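Every August I tell myself I'll go through the craft closet before school starts, and every August I end up doing it at nine at night with a cup of tea going cold on the windowsill. This year I got a head start (two evenings instead of one!) and I'm rather proud of how it's going.

The first evening was all paper and pens. I found 40 markers and tested every single one on the back of an old Howells catalog while the radio played, and the dried-up ones went straight in the trash. The second evening was for the pale blue things with stars on them, which I seem to collect without meaning to, and anything with a clip or a hook that had drifted to the bottom of the bin.
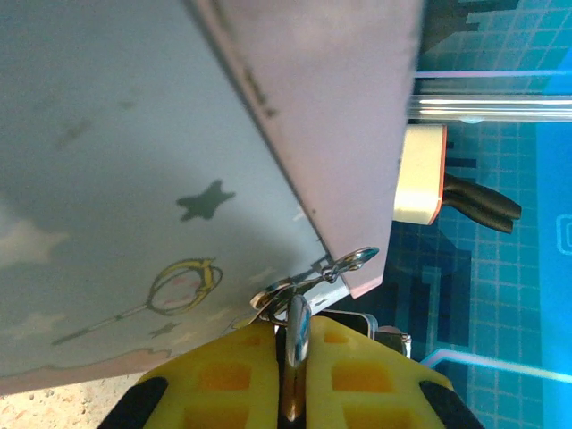
My neighbor Huw Yorath came by to return a casserole dish and stayed for an hour sorting key rings, bless him. He thinks clips should be kept by size. I've always kept mine by how often I reach for them, so we compromised on an old muffin tin and a bit of both.

I still have the top shelf to do, where the 1,000-piece puzzle lives along with a box of ribbon I haven't opened since we moved. My sister wants the ribbon if it's any good. I'll get the step stool out tomorrow after lunch and let her know what I find.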